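4.3 Do shorter seats change how long people stay?

The claim that low seating shortens visits has been repeated so often in the literature on waiting areas that it is now cited without a source. We traced it back through the reference lists of the papers we reviewed and arrived, in most cases, at a single trade report from 2000 that gives no sample size and no description of the seats. The Sotcombe survey is the usual second reference. It did record how long visitors stayed, but it was carried out in two clinics that differed in opening hours, staffing and distance from the nearest bus stop, and seat height was never varied within either one. It cannot carry the weight put on it.

Our own data come from the waiting rooms at Isanine and Dronska. Over the month of August we logged 285 visits in which the person had a free choice between a chair with a back and a stool without one. Visits were timed from sitting down to being called or leaving. We left out anyone who stood for more than half of their wait, and anyone who moved from one seat type to the other, as we had no good way to assign them.

The raw difference looks like support for the claim. People on stools left sooner. Once arrival time is taken into account, most of the gap goes away. Stools were used mainly in the late morning, when the chairs were full and extra staff had been called in, so the line moved faster for everyone. Among the 28 visits where a stool was picked while chairs were still open, we found no difference we would be willing to defend. The group is small, and we do not read it as proof that seat type has no effect. We do think it shows how easily crowding can be mistaken for discomfort.

A further problem is the word "stool" itself. Earlier studies use it for bar seats, step stools, padded benches and folding camp seats, sometimes in the same table. Gudeta's scoring sheet, which several authors have borrowed, has one box for all of them. We limited the term to a hard, backless seat on fixed legs, of the general type shown in Figure 6, and recoded the older data where the text allowed it. Often it did not. Readers should treat pooled estimates from before this change with a good deal of caution, including the ones we ourselves reported in an earlier paper.

Figure 6. White stool, tipped over, with the underside of the seat and the legs in view.

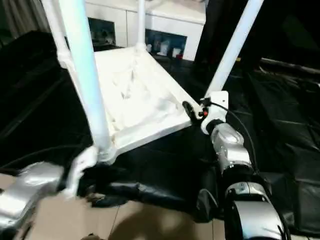

Gertraud Schwaiger, commenting on a draft of this section, objected that dropping everyone who changed seats may have removed the very people who found the stools hard to sit on, and that a table of those visits should be printed even if no firm result can be drawn from it.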